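Home | Forums | Relationships | Long Distance | Search

Weekly phone dates: sweet or a chore?
Posted 07/05/2022 by rosario_fiore
Print this thread | E-mail to a friend

rosario_fiore wrote:
Hi everyone, long post, sorry in advance! My boyfriend took a job in Rodwood in June and I stayed behind in Redby, which puts 747 miles between us. We agreed on a proper phone date every week, same evening, same hour, phones propped up and dinner on the table. At first I loved it (I even put on earrings) but lately I catch myself watching the clock and hunting for things to say. Is that a bad sign, or does everybody get there eventually?

oldpiras wrote:
Oh honey, it is not a bad sign at all. My husband and I did 27 months apart when we were first married, and some of our calls were nothing but him reading me the grocery list. Keep the date, I say. On the weeks you feel like it least you probably need it most, and a dull hour together is still an hour together.
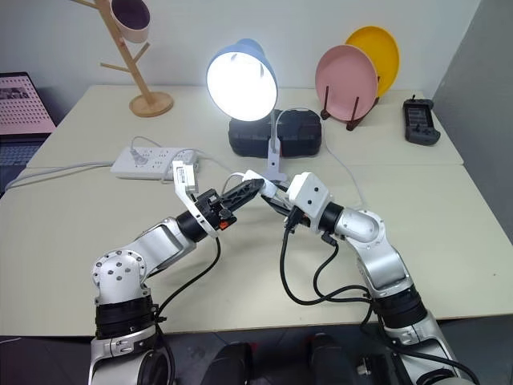 Two arms meeting over the table.

sandro_m wrote:
I have to disagree with Liliana here, with love as always. Olga and I had a fixed night and it turned into a dentist appointment. We'd both be tired, neither of us wanted to be the one to cancel, and then we'd bicker over something silly like whose turn it was to book the train. We dropped it and started calling whenever something funny happened, sometimes for only a couple of minutes from the parking lot, and I felt closer to her within a week.

olga_riv wrote:
He felt closer! I was the one getting called in the middle of the supermarket, ha. I do agree the old way was too stiff, but I missed knowing when I'd hear from him, so we ended up keeping Sunday mornings and leaving the rest loose. Rosario, have you told him any of this? He may be watching the clock too, poor thing.

oldpiras wrote:
Sandro, a dentist appointment is good for you. I stand by my grocery lists.

rosario_fiore wrote:
Thank you all so much, you've cheered me up no end. No, I haven't told him yet. I'll bring it up on the next call, and that gives us something to talk about at least!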